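Kildale 708 Parts Tray, Stainless Steel

Shallow rectangular tray for bench assembly, inspection and small-parts work. Pressed from one sheet, with a flat flange and rounded corners. Supplied singly or in packs of five.
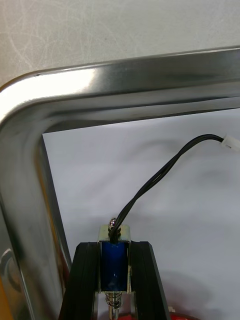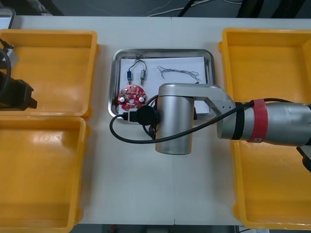
The 708 replaces the older Illar pattern and fits the same racks. The base is flat and takes a cut paper or lint-free liner. Liners are sold separately — order code ends in L.

Material: stainless steel, polished
Pack sizes: 1 or 5
Stacking: nests up to 4 high when empty
Lid: Andrade clip lid, optional

Cleaning: warm water and a mild detergent. Dry with a soft cloth. Wire wool and chlorine bleach will mark the finish and are not covered by the guarantee.

The tray is not insulated and gives no static protection by itself. For static-sensitive parts, use the Grirach earthed mat and a suitable liner.

Delivery takes 3 working days from stock. Orders placed after noon on Thursday leave the following week. Returns must be unused and in the original sleeve.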